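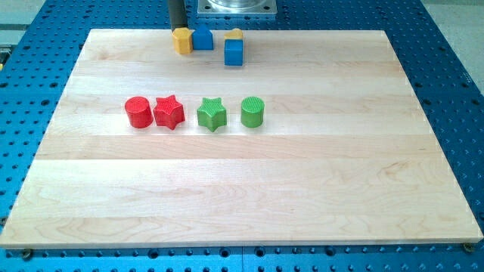
Saranya Pinto wanted to know, at the end of last session, why we bother with edge-glued boards at all when you could go and buy one wide plank and be done by lunch. Good question, and it gets us straight into the second handout for the Edalstead bench course, so thank you, Saranya!

My short answer was "go and try to find the plank." My longer answer is what follows (grab a coffee).

Handout 2: Reading a glued-up maple board

Wood moves. It swells across the grain when the air is damp and shrinks when the heating comes on, and it hardly moves at all along its length. A single wide plank does all of that as one piece, so when it decides to cup, the whole thing cups. With narrow strips glued side by side, each one pulls its own small way and you end up with something a lot flatter. I have one at home that I made 13 years ago and it still sits flat on the counter – I check it more often than I'd like to admit.

Before you pick up any tool, look at your board the way you'd look at a used car. Start with color. Maple from one board to the next can run from a pale cream to a light honey, and strips in the same panel will rarely match. I like that. Some of you told me you hate it, and if you do, sort your strips by tone before the glue comes out, when you can still shuffle them.

Then follow the seams with your eyes nearly level with the surface and a lamp off to one side. Darker streaks near a seam can be mineral in the wood, or plain natural coloring, or a bit of glue left behind. Wipe the spot with mineral spirits (gloves on, window open). Glue usually stays pale and blotchy where bare wood darkens. Mark the patch in pencil and scrape it before you sand. I skipped that step on a tray for my sister once and the finish came out looking like a map of a lake district.

Grain direction next. Faint wavy lines are lovely and they are also a warning: a plane that cuts sweetly on one strip may tear out the one next to it. Take a light pass, stop, look. If it tears, turn around and come from the other end, or switch to a card scraper.

Last, the ends. End grain drinks finish like you wouldn't believe, so sand it one grit finer than the faces and give it an extra coat of oil.

A few words on holding the work. I like a table with a regular grid of holes, so you can put a stop or a clamp wherever the board happens to need it. Snug is enough. If you crank down hard you can bend a thin panel, plane it perfectly flat, and watch it spring back the second you let go.

For next time: bring your strips cut to length, all of them, plus a straightedge. Read the glue chapter in Varghese, and skip the part on hide glue unless you're curious. The room in Plerkomville opens at 6:30 p.m. and I'll have the Lunness clamps laid out.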